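About Us

Posted 2/27/18 by Lorraine Grimshaw

Search this site Enter keywords Go

Hoekstra Kitchen & Bath opened its doors in Pridamberg in 1977, in a narrow storefront between a bakery and a shoe repair shop. My parents ran it together in those days, with Dad at the counter and Mom keeping the books at the back, and people would come in for one washer and stay half the morning talking. We still sell single washers, and I'm happy to say people still stay and talk!

We've moved only once, in a hot July I would rather forget, when everything we owned went down Korkano Street by pickup truck. The new showroom gave us room for full kitchen and bath displays, and it gave Joris De Haan a proper bench for repairs. Joris came to us straight out of school and has a soft spot for old fixtures, so if your grandmother's tub filler drips, please bring it to him before you give up on it.

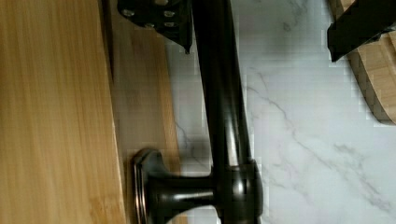
Fenna Verschueren joined us as our designer after years of drawing up kitchens for a builder across town. She'll come out to your house, measure everything twice, and ask you where you like to stand when you drink your coffee - she really does want to know. Lies Maes handles orders and deliveries, and hers is the friendly voice you'll hear when you call.

There are 5 of us on staff now, and we deliver anywhere within 100 miles of the store. Come by and see us, bring the kids, and bring your room measurements if you have them. If you don't, come anyway and we'll figure it out together.

Share 12 Comments (3)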